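The Long Reel
News from the Jullasa Picture House Friends
30 June 2019

Our summer matinees, and a fond word for the second feature

Dear all,

I had meant to write this item in April, when the programme was first pinned up in the foyer, but one thing led to another and the poster order went astray and then I had a cold, so you are getting it now with the season very nearly upon us. The good news is that everything is settled. We have eight films, all of them black and white bar one, all of them made quickly and on very little money, and I think they are as good a bunch as we have ever shown at the Jullasa.

For those who have joined since last summer (and there are a lot of you, welcome!), the matinees are our little tribute to the supporting picture. When I was small you went to the cinema for the whole afternoon. There was a newsreel, there was a cartoon if you were lucky, there was the big film with the stars in it, and before that there was the other one, the one that ran an hour and a bit and had a detective in it, or a runaway stagecoach, or a man in a mackintosh who was not what he seemed. I can tell you very little about the big films I saw before I was ten. I could still draw you the man in the mackintosh.

These were films made to fill a slot, and everybody making them knew it. The sets were borrowed from grander productions and turned round so that you would not recognise the staircase. The same four or five character actors turn up again and again, a bartender in one and a judge in the next, and half the pleasure of a season like ours is spotting them. Last year a cheer went up in the third week when our favourite telegraph clerk came through a door as a bishop. I do hope he is back.

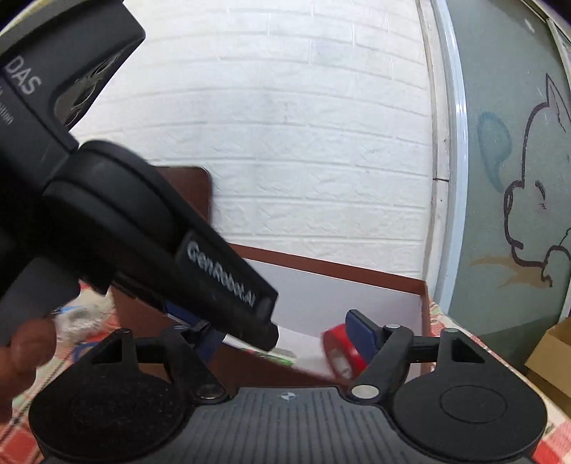 We open with a railway thriller, which takes place almost entirely in two carriages and a corridor. Bram Coppens chose it, and he has been talking about it since the winter. Bram worked as a projectionist for many years before he came to us and he has a soft spot for any film with a train in it, because he says the rhythm of the wheels used to keep him awake in the box. It is a proper nail-biter and only 68 minutes long, so there will be plenty of time for tea.

The second week is a Western, and I know that will please a good number of you, as it came top in the slips you filled in. We had 387 slips back in the end. I read every one of them at my kitchen table, including the one that simply said "more horses" in capital letters. Well, there are a great many horses in this. There is also a very fine villain, with a waistcoat and a cough, and a long stretch in the middle where hardly a word is spoken and two men ride up a dry valley keeping an eye on each other. I find I remember that part better than the shoot-out. The man who photographed it had a wonderful feeling for dust and for late light, and on our screen, with the new lamp, it ought to look a treat.

After that comes a comedy about a department store, then a ghost story (mild, nothing to keep the little ones up at night), then the one colour film, which is a desert adventure with some very odd camels. Kusum Kanaujia will be introducing that one. Many of you will remember her talk on cinema organs, which overran by forty minutes and not a soul got up to leave. She has promised to keep to a quarter of an hour this time and I have promised not to hold her to it.

Kusum has been a tremendous help with the season altogether. It was she who tracked down the print of the Hirose picture, which is our sixth film and the one I am most excited about. Hirose made only a handful of features, all of them for the Etano company, and as far as we knew this one could be seen only in a cut version with twelve minutes missing. Kusum wrote letters. She wrote to the people who had bought the Etano library, and then to the people they had sold it to, and then to a film society in Prirkuvov which had once printed a leaflet with a still in it that neither of us recognised. Back came a very kind reply. They had the whole thing, in four cans, and would lend it to us for the cost of the carriage.

So we shall have the complete film, with the harbour sequence and the second song, and I think I may have to sit on my hands to stop myself nudging whoever is next to me when it starts. It is a crime story on the face of it. A clerk takes some money that isn't his, and gets on a ferry. But there is such a lot of ordinary life going on round the edges – people buying fruit, a boy minding a bicycle, an old woman who will not be hurried off the gangplank – that you half forget about the money. Hirose used to keep the camera running after the actors had finished what they were supposed to do, and I do believe that is where the best of it comes from.

The carriage, I should say, was not cheap. Those of you who put something in the tin at the Christmas show have more than covered it, and there is a bit left over that will go towards mending the seats in row F. You know the ones.

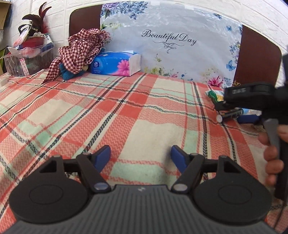 The plaid blanket on the bed.

Weeks seven and eight are both mysteries. One is set in a lighthouse and the other in a boarding house, and I will say nothing at all about either, having been told off last year for giving away the business with the parrot. I am sorry about that. I had assumed that everyone had seen it.

Now for the practical side, which I shall try to keep brief. Doors open half an hour before each film and there is no booking, you simply come along. We have 200 seats downstairs and the balcony will be open for the Western and the Hirose, as we expect those to be busy. If the stairs are difficult for you, do come a little early for those two and we will see that you have a seat below. Tea and cake will be in the side room, as always, and the ices will be on sale in the interval. The interval, by the way, is back. We tried going straight through last summer and you told us very firmly on your slips that you had not cared for it.

Each film will have a single printed sheet to go with it, with the cast and a few notes. We are running off 1,000 copies across the whole season and I would ask you to take just one between two if you come as a pair, as we ran short last time and I had people copying out the cast list on the backs of envelopes. If you are the collecting sort, there will be a card folder at the desk to keep the set in.

I have had several letters asking whether the notes might be put together as a booklet one day. I would love that. There must be a good few summers' worth of them in my cupboard by now, some typed, some in my own dreadful hand, and one that Bram wrote out on the back of a lamp invoice. If anybody has the patience to help sort them, please do get in touch through the box office. You would be given lunch.

While I am asking for things, we are also looking for old cinema programmes, tickets and lobby cards for the display case on the landing. The case holds more than you would think, and at the moment half of it is taken up with a pair of usherette's gloves. Anything from the fifties or before would be especially welcome. We will label it with your name and you shall have it back whenever you like. One member has already lent us a scrapbook kept by her aunt, who pasted in every ticket stub she ever had and wrote beside each one what she thought of the film, generally in one word. "Daft" comes up a good deal. So does "lovely". Against the big musical of 1951 she has put "feet hurt".

I must also mention the lamp, as it was your doing. The appeal closed with just over 3,000 pounds in hand and Bram fitted the new one himself over two evenings, with a good deal of humming. The difference is quite remarkable. We ran a reel of the railway film to try it out, only a few of us in the dark with our coats still on, and in the corridor scene you could read the name on the guard's lantern. I have seen that film five times and never knew there was a name on it. We meant to watch ten minutes and of course we sat through the lot, and then had to feel our way out because the foyer lights had gone off on their timer.

Please bring somebody with you this summer, if you can, and especially somebody who thinks they don't care for old films. A neighbour of mine was dragged along to the ghost story we showed three summers ago, complaining all the way up the hill, and she has had the same seat at every matinee since. She has asked me to say that it is the one on the aisle, fourth row back, and that she will be bringing her cushion.

The full list of titles and times is on the back page, and there are spare copies at the box office and in the library. I look forward to seeing you all at the railway film. The kettle will be on.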